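**Cylinder on its side keeps rolling before the grasp closes (student project)**

Posted by Grigoris Economou, 5 November 2020

Our project group is doing a tabletop cleanup task for the automation class. The arm is a Franka Emika with a parallel gripper, and the target is a drink can lying on its side on a coffee table. Upright cans are fine. On-side cans fail often: one finger touches first, the can rolls, and the other finger closes on air or pushes the can further.

Details that may matter:

- pose comes from a point cloud fit, one estimate per attempt, no update during descent
- approach is straight down, fingers open to the maximum
- the closing command is sent as soon as the arm reports it is at the goal
- the planner is Plodov, the course wrapper around it is Muli

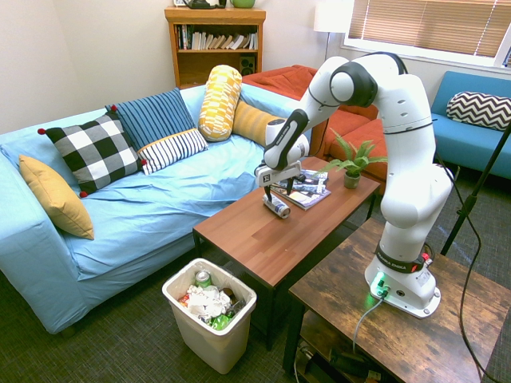
The lateral error at the grasp pose is 2 mm in most runs, measured against a ruler, so I did not expect centering to be the problem. We logged 651 attempts in October and the failures do not cluster in any one region of the table. I can change the approach, the gripper parameters or the order of operations. I can't change the hardware, and the course rules (Purkska handout, section on fixtures) do not allow anything sticky or rubber on the tabletop.

Is this a speed problem or a pose problem?

---

**Manolis Liapis**

Probably both, but check the yaw first. A position error of 2 mm is acceptable. A yaw error is worse, as the finger pads then meet the can at two offset points and the contact forces form a couple. The can turns, and after that it rolls. A cylinder fit on a partial cloud gives a poor axis direction if the camera sees mostly one end of the can. Plot the fitted axis for ten repeated captures without moving anything. If it wanders by more than a few degrees, average several captures or fit the axis from the long edges only.

Then change the closing sequence:

1. Stop above the can and wait for the arm to settle. "At goal" in Muli means the trajectory has ended. The joints can still be moving slightly -- look at the joint velocities in your log.
2. Descend until the pads are level with the can's centerline or a little lower. Contact above the centerline pushes the can down and out.
3. Close partway at normal speed, to a gap slightly wider than the can.
4. Close the rest at 20 mm/s with a low force limit.

Step 2 fixed most of it for my group. We had the height set from the top surface of the cloud and never subtracted the radius.

---

**grurkent_user**

had same thing with Grurkent, lowered the speed and it went away. didnt change anything else

---

**Grigoris Economou**

The height was wrong. We were using the top surface too, so the pads made contact above the centerline. With that corrected and the slow close, on-side cans now hold in most attempts. Axis plot still to do. The remaining failures look like yaw, and they get worse when the end of the can points toward the camera.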